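Setting up the Vililon gripper kit for PC teardown: what works and what to check first

By Senan Ó Ceallaigh

Vililon sells this kit as "ready for bench work in an afternoon." Mine took two evenings, and the quick-start card skips the parts that matter. The steps below are the ones I would follow again. Whether the kit is worth 2,767 dollars is a separate question, and I have my doubts.

Step 1. Fix the parts plate before you teach anything

Bolt the slotted panel down, then fasten the gray plate to it. Push on the plate by hand. If it shifts, every position you save later is wrong. Load one slim part into its brackets yourself and feel how tight the fit is before you let the gripper near it.

Next, teach the grip. Bring the fingers up on either side of the part and close them at the lowest force setting. Vililon's default is too high for my taste – turn it down and work up.

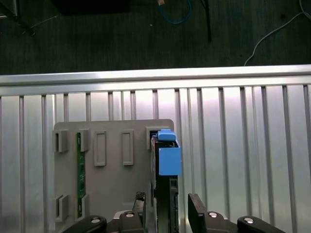
Step 2. Run the slot cycle slowly

Set speed to the bottom of the scale and stay at the stop button. The brochure claims 2,000 cycles without adjustment. I rechecked my saved points after 31 and suggest you do the same.

Step 3. Move to an open case

Unplug the computer and take the side panel off. A desktop case is much less tidy than a plate of brackets, and the demo video goes easy on that. Look at where the wires run near the drive bay and plan an approach from above that clears them. The gripper links are wide, so allow for the whole hand and not just the tips. Go in with small jogs, and check the clearance at the drive caddy after each one. 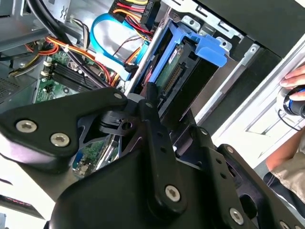
Step 4. Decide before the return window closes

Try it on your own machines, with your own cable mess. The extended support plan is another 500 dollars, and I would hold off on it until you have a list of questions the manual can't answer.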